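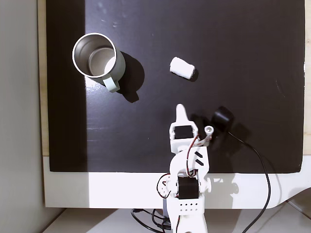 Bench arm with a mug on the black board.

Workshop Tips: Sharing a Bench With a Small Robot Arm

By Efthymia Moschos
April

We use cookies to remember your settings and count visits. By staying on this page you accept this. Manage choices

Grekwood is a small shop that does finishing and packing work, and for the past while part of the packing has gone to bench arms. I run the packing side. Readers of the Irkari workshop pages have written in asking what it is like to work next to one, and what they should sort out before they bring one in. These are the things that made a difference for us.

Give the arm its own surface. A dark board laid over the table works well for us. Everyone can tell where the arm's area starts, and small light-colored parts show up well on it. A glossy board throws reflections, so if your camera has trouble finding things, try a duller one before you start changing settings.

Wipe the board at the start of each shift. Use a dry microfiber cloth first, then a slightly damp one. Smudges build up faster than you would think. Don't use furniture polish on it, as parts will slide when the gripper touches them.

Tie the cables down on day one. Leave enough slack for the joints to move through their full reach, then fix the rest to the back of the table. Reusable hook-and-loop straps are better than zip ties here. You will be moving things again within the month. Run the arm slowly through its whole range by hand control after you strap anything.

Cut the power before you reach in. We put a plain rocker switch at the front of the table, on the side of the person's weaker hand, so that the good hand is free. Our arms are small and light, and people get casual around them. A pinched finger still hurts.

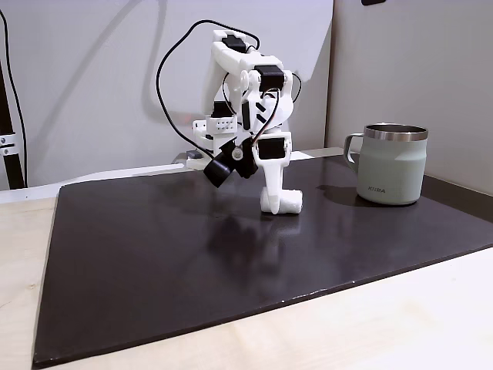
Keep a few ordinary objects for practice. Anything with a handle is harder to pick up than a box, and soft things are harder again. We run practice pieces first thing, before any customer goods go on the table. If the arm fumbles twice in a row, we stop and check the screws on the fingers.

Now the part most people asked about, which was the jobs. We packed 2,722 kits last quarter with the same crew we had before. What changed was how the day is split up. Sorting small parts used to be passed around in one-hour turns, and everybody's neck hurt by the end of it. Now one person looks after two tables, fills the trays, clears jams and checks what comes off. The others do the packing that needs judgment, such as chipped goods or odd sizes.

Some of that has been good and some has not. Efthymia Manolakis, who trained most of our packers, told me she missed the talk at the sorting table. Tending the arms is quieter and you do it mostly on your own. We moved the two tables closer to the packing line in response, and that helped – though it cost us a shelf. If you are planning a layout, put the arms where the people already are.

Write down every stop. We keep a paper sheet clipped beside each table with the time, what went wrong and who fixed it. There were 261 stops on the first sheets. After we went through them together, 19 had causes we couldn't name, and the rest were mostly trays set down crooked or parts loaded upside down. Strips of masking tape to mark the tray corners took care of the crooked ones.

Let the people who tend it change it. At first only our outside technician from Paltton was allowed to adjust the pick positions, and small problems sat for days. Now anyone who has done the half-day training can do it, and they initial the sheet.

Pay for the training time, and settle the pay question early. Tending is a different job from sorting, and ours is paid at the packer's rate. Have that talk before the first arm is out of its box.

For spare screws and finger pads, use a lidded parts tin with the sizes written on the lid in marker. Ours is an old Economou biscuit tin and it lives under the left-hand table.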